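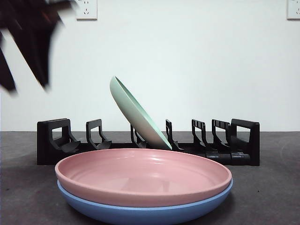 黑色沥水架前，一只粉色盘子叠在蓝色盘子上面。

数码 > 阅读器 > 系统更新

Wument阅读器系统6开始推送，三年前的老机器也能升

2024年8月17日

用Wument看书的朋友，今天可以去设置里点一下“检查更新”了。Limsakul从上午开始向用户推送Wument阅读器的系统6，首发型号和后来出的带笔型号都在名单里。首发型号是三年前买的，按这个行业的习惯早该停更了，这回拿到的却是和新机同一个安装包，功能上只少了跟手写笔有关的那几项。

我手边正好有一台首发型号，外壳磨得发亮，背面还贴着一张撕不干净的图书馆标签。上午升完，一直玩到下午，中间把一本拖了很久的游记看掉了一大截。先说感受：翻页快了，找书方便了，词典终于像个词典了！下面慢慢讲。

翻页

老用户最关心的肯定是这个。旧系统在长篇里连续翻页，翻得急了会卡一下，屏幕先闪黑，再出字，手指已经又点了一次，结果多跳一页，还得往回翻。系统6重新写了排版的那部分，会趁你读这一页的时候把后面的内容先排好。我故意挑了一本脚注特别多的书来试，从第一章一路点到第二章末尾，没有跳页，残影也比以前淡。

代价是打开一本新书时要多等一会儿，进度条走完才能看到正文。同一本书第二次打开就不用等了。对我来说完全可以接受，毕竟开书的次数少，翻页的次数多得多。要是你习惯同时看好几本、不停切换，头一天可能会觉得有点磨人，等每本都打开过一遍就顺了。

刷新方式也改了。以前只能选“每页全刷”或者“隔几页全刷”，现在多了一个“自动”，系统按页面上图片和文字的多少来决定。纯文字的小说基本看不到闪屏，漫画还是会老老实实地每页刷一遍，黑白层次保住了。

词典

内置词典这次扩到31种语言，可以离线使用，按需下载，不会一股脑全塞进机器里。长按一个词，释义从屏幕底部升起来，只占一小条，不再像以前那样弹出一个大框把正在读的句子盖住。这个改动看着小，读外文书的人会懂它有多舒服，眼睛不用离开原句，看完点一下空白处就收回去了。

泰语和中文的分词尤其值得夸一句。这两种语言词和词之间没有空格，旧系统常常选中半个词，或者干脆把后面一整串都选进去，得拖着两个小光标来回调。新系统选词准多了，选错了还可以点释义条左右两端的箭头，一个字一个字地增减。我拿一本中文的散文集试了一下午，人名和地名偶尔还会被拆开，成语基本没出过错。

查过的词会自动进生词本，每个词后面带着原来那句话和书名。生词本能导出成纯文本，插上数据线就能拷走，不需要注册账号，也不需要装电脑软件。这一点要大声叫好！

负责Wument系统的Nattawut Jaidee在Bimbridge的更新说明会上演示了选词功能，用的是一本旧版的泰语菜谱。他说团队做这一版时，桌上一直放着首发型号，每个新功能都要先在老机器上跑通才往下做。“有人到现在还每天用它看书，我们没有理由让这些人看着更新日志干着急。”他在台上这样说，底下有人鼓起掌来。

说明会的场地在Bimbridge老邮局改的一间展厅里，地方不大，来的多半是本地的读者，也有从外地坐火车赶过来的。会场后排有人当场升级，升完举着机器给旁边的人看，互相比谁的书架乱。散场之后大家也没急着走，围着演示桌一个一个地问问题，问得最多的是旧笔记会不会丢。答案是不会，划线、批注和阅读进度全部保留，不过Limsakul还是建议升级前先备份。

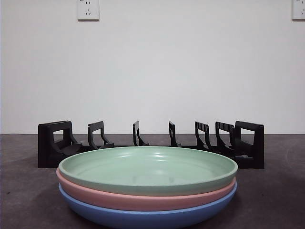

说到书架，这是另一处大改。旧版书架只有封面墙和列表两种样子，书一多就成了仓库，想找一本半年前看到一半的书，得翻上好多屏。系统6把书架分成三栏：在读、想读、读完。书打开过就自动进“在读”，翻到最后一页会问一句要不要移到“读完”，选“不移”也没关系，它不会反复追着问。

长按书名可以加标签，标签随便起，中文英文都行。我给自己建了“火车上看”和“睡前看”，后者里面全是短篇。标签可以叠着筛，比如只看“在读”里带“睡前看”的，两下就出来了。搜索也快，输入书名里的一两个字就开始出结果，作者名同样能搜到。文件名乱七八糟的书，可以直接在机器上改书名和作者，不用再倒回电脑里处理，这个功能用户喊了好久。

还有人喊了好久的竖排，这次也来了。中文和日文书可以切换成从右往左的竖排版式，标点跟着转，翻页方向也跟着换。我打开一本旧体诗集切过去，感觉一下子就对了，行距再调宽一点，读起来特别安静。竖排时脚注的位置还有些怪，会挤到页面最左边，Limsakul在更新日志里把它列进了已知问题。

带笔的型号另外多了几样东西。书边的空白处可以直接写字，写完跟着那一段文字走，以后改字号、换字体，笔记也不会飘到别的段落去。旧版的手写批注是钉在页面上的，字号一变就全乱了，为此不少人宁可不调字号。已有的旧批注升级时会自动转换，写得特别密的页面可能要自己检查一下位置。橡皮擦增加了按笔画擦除，擦错了能撤销。手写笔记可以单独导出成一份文档，里面同时附上对应的原文，做读书会准备的人应该会很喜欢。

字体方面，系统自带的中文字体换了一版，笔画略粗一点，在没有开灯的房间里比旧版清楚。自己装的字体照样能用，放进字体文件夹，重启一次就会出现在列表里。行距、页边距、段首缩进现在都能按书单独记住，小说调密一些，诗集调松一些，换书的时候不会互相影响。

续航我还没法下结论，才用了大半天，电量看起来跟以前差不多。系统6在休眠时会把无线网络彻底关掉，醒来需要联网时再打开，理论上应该更省电。以前机器放在包里几天不动，拿出来发现没电的情况，希望从此少一点。等我用满一个完整的充电周期再来补充。

怎么升级

机器连上无线网络，打开“设置”里的“系统”，点“检查更新”。推送分批进行，今天没有刷到的可以过几天再看。等不及的人可以去Limsakul的支持页面下载安装包，用数据线拷到机器的根目录，拔线后系统会自己认出来。两种方式装好的系统一样，以后也都能继续收到更新。

安装时请把电充到一半以上，中途不要按电源键。我的机器重启了两次，第一次重启之后屏幕白了好一阵，差点以为坏了，其实是在整理书库，书越多整理得越久。整理完会出现一页简短的新功能介绍，可以跳过，以后想看可以在帮助里找回来。

没有网络或者不想自己动手的，可以带着机器去Dirker的门店。Dirker是Wument在各地的主要零售商，门店柜台提供免费升级，不管机器当初是不是在那里买的。我上午路过Bimbridge店，柜台前已经坐了好几个人，店员一边帮忙装系统一边教一位老先生放大字号，老先生对着新词典查了一串植物的名字，越查越来劲，后面的人也跟着凑过去看。Dirker表示门店升级服务会一直开着，不设截止日期。店里同时还卖首发型号能用的替换电池，更换要收手工费，各店价格不同，去之前可以打电话问清楚。

升完不习惯，也能退回旧系统。退回的方法写在支持页面上，步骤稍微多一点，生词本要先导出，旧系统读不了新格式。划线和批注退回去之后仍然在，书架上的标签会消失。

已知问题

更新日志里老老实实列了一串。除了前面说的竖排脚注，还有这些：个别扫描版文档在横屏时会缩得很小，需要手动放大；从右往左书写的语言，生词本里句子的标点会跑到错误的一侧；蓝牙翻页器在休眠后要重新连接一次。我自己还碰到一个日志里没有写的，给书加标签时，如果标签名带空格，筛选的时候有时候找不到，把空格去掉就正常了。已经通过机器里的“反馈”发了过去，很快收到自动回复，还没有人工答复。

Limsakul说会先出一个小更新来修这些问题，暂时没有给日期。更大的一版计划放在明年1月，内容目前只透露了一项：公共图书馆借书。Nattawut Jaidee在说明会最后放了一张书架页面，上面多出一个“借阅”栏，书名旁边标着还书的日子，到期自动归还，批注留在自己的机器上。哪些图书馆会首批接入，他没有松口，只说正在谈。台下追问Bimbridge市立图书馆在不在里面，他笑着说那家图书馆走路就能到，大家可以自己去敲敲门。

我个人最盼着这一项。现在从图书馆借电子书要先在电脑上登录，下载，再拷进阅读器，有一步不对就打不开，家里长辈基本学不会。要是真能在机器上直接点一下借走，我妈那台Wument大概就不用每个周末都送到我手里了。

硬件方面这次没有新消息。有读者问彩色屏幕，Nattawut Jaidee回答说实验室里一直在试，目前看文字时底色偏灰，他自己不满意，做到满意了再拿出来。也有人问能不能出一个更小、能塞进外套口袋的型号，他反问在场的人谁想要，举手的还真不少，他低头在本子上记了一笔。

系统6免费，首发型号和带笔型号均可升级，支持页面同时提供中文版的更新日志和使用手册。手册里关于竖排的那一章写得很细，打算试竖排的读者可以先翻一翻，调行距的入口藏得有点深，在“版式”页面右上角的那个小按钮里。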